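**Court notes: the Ballumstead hedge case**

The matter of the Kermani hedge is over, at least until spring. Two neighbors, one boundary and 4 hearings later, the judge at Ballumstead fined the defendant $3000 for ignoring an order to stop trimming somebody else's privet at night. He had told the court he was sleepwalking. The judge asked whether he usually sleepwalked with an extension cord.

His lawyer, who had driven over from Tikport and looked as if he'd like to drive back, said his client was a man of good character with strong feelings about light. The court accepted the second part.
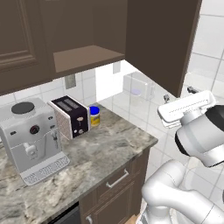
Babak Heydari wrote in to say that we were too easy on the bench last month, and that a case like this should have gone to mediation before anyone paid a filing fee. He also thinks the hedge looked better afterward, and asked us to print that.

Costs came to another $2702, which would buy a lot of privet. The defendant has until January to pay. On his way out he was warned that calling the clerk "a traffic cone in a cardigan" was contempt, and he apologized to her, fairly nicely, on the second try.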